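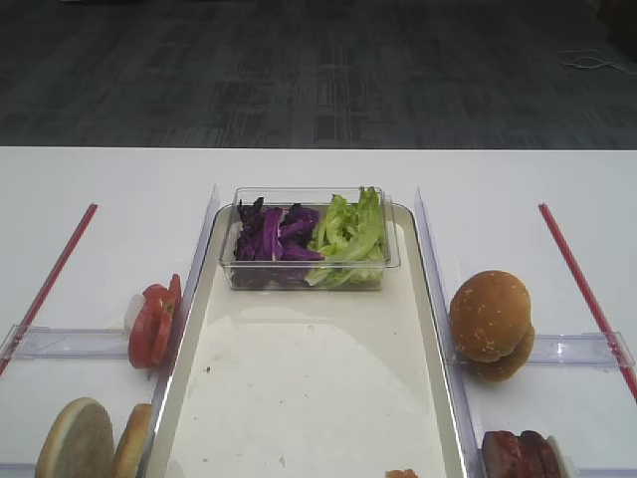
Long tray on a white table, clear container near one end.

How to prepare vegetables ahead for packed lunches

By Ruba Rawashdeh

Cutting vegetables at seven in the morning is a poor start to the day. If you do most of the work one evening, a packed lunch takes a few minutes to put together and you throw less away at the end of the week. The method below is the one I use at home for two adults and a child. It covers four days. I don't go beyond that with cut vegetables, apart from carrots.

What you need

A large chopping board
A sharp knife with a blade long enough to go through a cabbage
A peeler (mine is an old Bikar with a fixed blade)
A colander or salad spinner
Clean tea towels or kitchen paper
Shallow boxes with lids that close properly
A tray or baking tin to work from

For the vegetables, I buy 700 g of carrots, 400 g of peppers, one cucumber, a small red cabbage, a bag of sugar snap peas and a box of cherry tomatoes. Swap anything you don't like. Radishes, celery and raw cauliflower all keep well. Courgette goes soft by the second day and I would leave it out.

Step 1: Clear the fridge first

Find out how much room you have before you cut anything. Take everything off one shelf, wipe the shelf with warm soapy water and dry it. Use up the oldest vegetables that night in soup or an omelette. The bottom of the fridge is usually the coldest part, so keep the cut vegetables low down if you can. Anything close to the back wall may freeze, and cucumber that has frozen is no good for anything.

Your fridge should be at 5°C or below. A cheap fridge thermometer left in overnight will tell you more than the dial does.

Step 2: Wash and dry

Wash your hands, then the vegetables, under cold running water. Scrub the carrots even if you are going to peel them. Rinse the tomatoes but leave them whole.

Dry everything well. Most of my early failures came from putting wet peppers straight into a box. Spread the washed vegetables on a tea towel and leave them while you wash the board. The sugar snaps hold water in their stalk ends, so shake them.

Step 3: Cut in the right order

Start with the driest and cleanest and finish with the ones that stain. My order is carrots, celery if I have it, peppers, cucumber, then red cabbage last of all.

Carrots: peel, trim both ends and cut into sticks as long as the box is wide. Thin sticks dry out faster, so keep them about as thick as a finger.

Peppers: cut off the top and bottom, stand the pepper up and slice down the sides. Pull away any white pith. Cut the sides into strips.

Cucumber: cut in half lengthways, scrape out the seeds with a teaspoon and slice. If you like the seeds, cut the cucumber on the day.

Red cabbage: quarter it, take out the core and shred finely. 200 g of shredded cabbage is plenty for four lunches. Wrap the rest of the head tightly and use it for cooking.

Move each vegetable onto the tray as it is done. Wipe the board between one and the next. 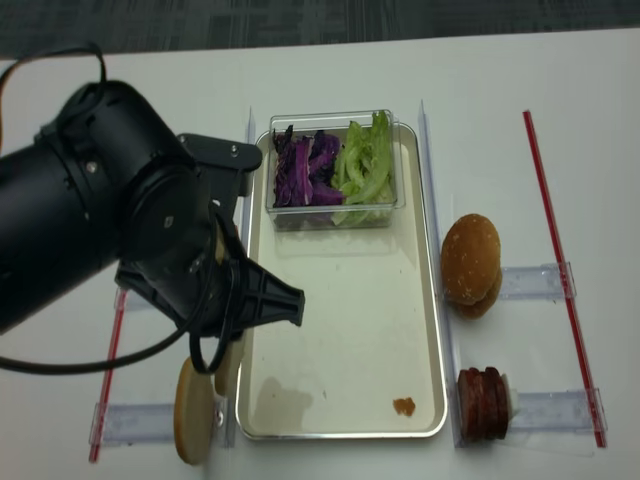
Step 4: Box it up

Put a folded piece of kitchen paper in the bottom of each box for peppers, cucumber and sugar snaps. Change the paper on the second day if it feels damp. Carrots are the exception. They stay crisp if you cover them with cold water, which should be changed every other day.

Keep strong smells apart. Spring onion will get into everything, including the cheese, so give it a jar with a screw lid. Cabbage and pepper can share a box as long as both are dry.

Don't press the lids down on an overfull box. Bruised edges are where the brown patches begin.

Write the day on a strip of masking tape and stick it to the lid. It peels off in the wash, so stick on a fresh strip each time.

Step 5: Make something to dip

Plain carrot sticks tend to come home again. A dip helps. This one keeps for three days:

200 g thick plain yoghurt
Half a lemon, juice only
One small garlic clove, crushed
A tablespoon of olive oil
Salt
A little chopped mint or dill

Stir it all together and leave it in the fridge for an hour before tasting. It will need more salt than you expect. My neighbour Ramil Lagman leaves out the garlic and adds a spoonful of mustard, and his version goes better with cabbage.

Step 6: Pack the lunch

Pack vegetables in the morning, straight from the fridge, and put an ice pack in the bag. Heavy things go at the bottom. Dip travels best in a small pot of its own, filled nearly to the top.

A normal lunch in our house is a handful of carrots, a few strips of pepper, some tomatoes, the dip, and bread or cold rice. Cooked rice should be cooled quickly, kept in the fridge and eaten within a day, so don't make it for the whole week.

Common problems

Carrots have gone white on the outside. They have dried out. Soak them in cold water for half an hour.

Peppers are slimy. Throw them away. Dry them better next time and check the paper.

The box smells even after washing. Fill it with warm water and a spoonful of bicarbonate of soda and leave it overnight with the lid off. Wash the lid separately and get a cotton bud into the groove where the seal sits.

Cabbage has turned everything purple. Pack it in its own pot, or use white cabbage.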